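Notebook > Workshop > Arm Build

Gripper calibration at the shared bench

The third stage of the arm build was completed in August. The work was carried out jointly with Lempi Honkanen at the Zadness workshop, where members may reserve the long bench in the evening hours. This entry records the changes made to the gripper and the results obtained with small jars.

The original fingers were printed at home and proved too flexible. Under load the tips spread apart, and a jar would rotate before it was lifted. They were replaced with a stiffer pair prepared from drawings supplied by Nazar Hladun, who also revised the mounting plate. The new plate accepts the same four screws, so the wrist did not have to be taken apart.

Closing force is now limited in software to 15 newtons. At 17 the thinner plastic began to dent, and that setting has been withdrawn. The wrist camera was moved back slightly in order to keep both fingertips in view at all times — a point on which Ms. Honkanen was quite firm.

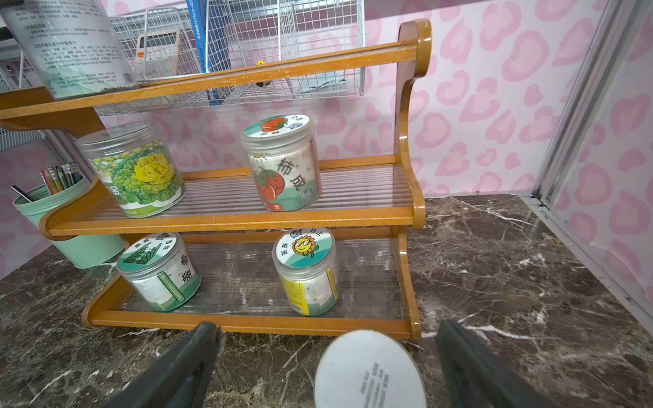

Wrist camera view, with seed jars on both tiers of the shelf and a round white lid between the fingers.

A set of 100 pick attempts was then recorded, using jars on the two-tier shelf. Of these, 90 were completed without assistance. The failures occurred mainly on the lower tier, where the approach angle leaves little room for the knuckles of the gripper. The clear plastic also gave the depth estimate some trouble, and the printed labels proved a more dependable target than the jar walls.

Lids remain an open matter. A flat lid on a hard counter offers very little edge to hold, and the present fingertips are too thick for it. A thinner pad is being cut from Denodura sheet and will be fitted before the next session.

The wiring diagram will be posted once the connector for the second motor has been settled. Readers who requested the drawings should expect them with that entry.

Recent entries
Choosing a power supply for the arm
Notes on the Gorico motor driver
Repairing the Antoniuk bench vise
First prints of the wrist housing

Contact | Back to top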